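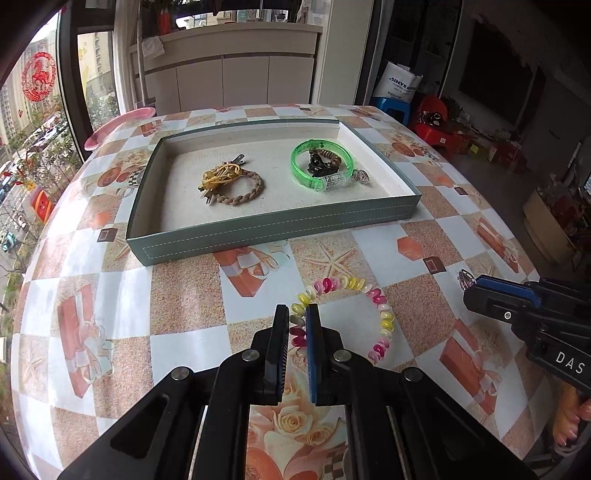 A coiled hair tie and a small silver ring on the tablecloth.

Last updated: 27 December 2020

I played rhythm guitar in a covers band out of Tosivcombe for longer than my knees would have liked, and most of what I know about looking after gear I learned in the back of a van, usually in November, usually in the rain. So, a few habits worth keeping at home before your next run of shows.

Wipe the strings down every time you finish, even if you only played a couple of songs in the kitchen. An old cotton T-shirt is lovely for this (cut the seams off first, they scratch). Go under the strings as well as over them, right up to the nut.

Coil your leads over and under, never around your elbow, and tie each one with a bit of soft cord. I label both ends with coloured tape, and I still grab the wrong one!

Gemechu Gebreyes, our drummer, taught me to lay an old bath mat under the kick pedal at practice, rubber side down, and it has stayed put in every lounge room we've ever annoyed the neighbours in.

If your valve amp has come in from a cold van, let it sit for a good while before you switch it on. I give mine around 2 hours, with the cover off, and go and make a pot of tea.

Spare fuses live in a mint tin taped inside the back of my amp. Check the rating printed beside the holder and buy the same again.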